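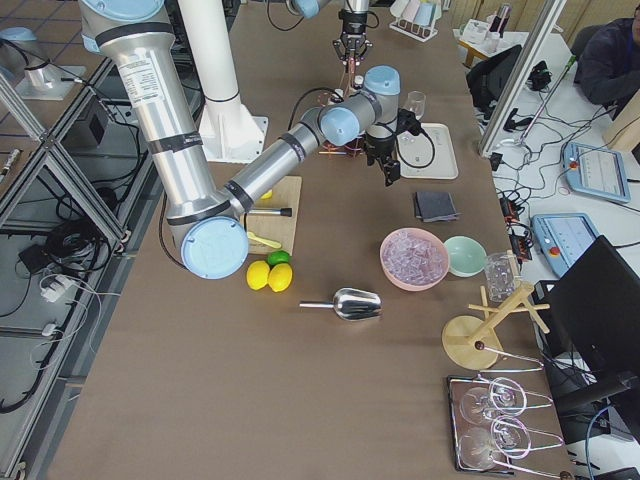
Quanto tempo antes de servir se deve cortar o limão?

O mais tarde possível, no máximo 22 minutos antes. Depois disso a casca ainda cheira bem, mas o sumo perde força e a rodela fica mole na borda do copo.

Caderno da bancada de bar — segunda-feira, fevereiro

Hoje trabalhei na disposição da bancada para a prova da Bravden. Mantive a tábua de madeira clara do lado esquerdo, com a faca e a espátula amarela em cima. Os limões e a lima ficam junto da tábua, e a colher de gelo, de metal, logo perto deles. Sou destro e esta ordem parece-me natural, mas a colega da tarde é canhota e pediu para experimentar ao contrário. Fica para outro dia.

Gelo: a taça cor-de-rosa é para o gelo e a verde-menta, ao lado, para as cascas e sementes. Peço a todos que não troquem. Na semana passada encontrei sementes no gelo e tive de deitar fora 462 gramas — pesei, porque queria saber quanto se perde.

Tempo do gelo na taça, com a sala como estava de manhã: os cubos aguentam oito minutos sem colar uns aos outros. Com a taça de vidro da Riltdale o resultado foi pior, quase a metade. Não sei explicar bem, talvez a parede seja mais fina.

Copos. Os de vinho deitados no tabuleiro escuro, com os pés para a direita. O escorredor de madeira fica ao lado e serve para os copos lavados. Ainda não decidi se um copo de pé fino vai seguro nos braços inclinados; ontem um escorregou duas vezes (não partiu).

As bases cinzentas ficam empilhadas acima das taças. Gosto delas, não pegam ao copo.

Falta fazer:
— pedir mais limas à Manríquez, as últimas vieram secas
— afiar a faca de cabo preto
— repetir o teste do gelo à tarde, com a janela fechada
— lavar a tábua com sal, cheira a cebola e não percebo porquê

2 comentários · 8 partilhas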